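Mar 9, 2024

Slept until almost ten and I'm not sorry. It rained all night and it was still at it when I got up, so the walk to Falmont was off before I'd even found my glasses. Made coffee, made more coffee, and finally sat down with the quilt.

So, the quilt! I have 16 blocks done and I need a lot more than that, but laid out on the bed they already look like something. The green ones are my favorites. The two I sewed in September, when I was still learning to keep a straight seam, are pretty wobbly and I keep moving them toward the bottom corner where they can get tucked under the mattress. Mom would say leave them in the middle. Mom never had to look at my seams every night.

I ran out of the cream thread by lunchtime (of course) so I drove over to Clotdale to the fabric store, and it was packed. Some kind of weekend sale. I waited in line for about 8 years behind a woman buying fleece with owls on it, and she couldn't decide between owls and smaller owls. I voted for the smaller owls. She went with the big ones. I got my thread, plus a yard of blue check that I did not need and will absolutely use.

Ran into Jairo Henao in the parking lot. He's playing with his band again, they're calling it Vinix now, and he wants me to come hear them at the Carhuamaca next month. I said yes before I asked what time they go on, and the answer is eleven at night. Eleven! I'm usually in bed with a book by then. But he looked so happy about it that I'm going, and I'll take a nap first like a sensible person.
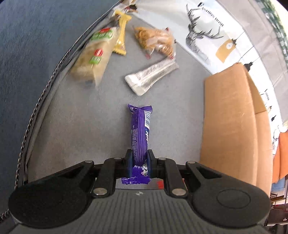
Back home I pressed the blue check and cut it into strips while the radio was on, and then I got stuck on what goes next to it. Cream is safe. Yellow looked like a kitchen curtain. What I really want is a deep violet, shiny if I can get it, like the wrapper on that chocolate bar, which would look so good next to the check - maybe just as a thin border so it doesn't take over. Satin is supposed to be awful to sew, though, and it frays if you breathe on it. I might buy a quarter yard and try it on scraps first.

Soup for dinner, the last of the lentils. Called Mom and she's over her cold but still sounds croaky. She wants the big pot back. Need to remember that for Tuesday, and the library books too.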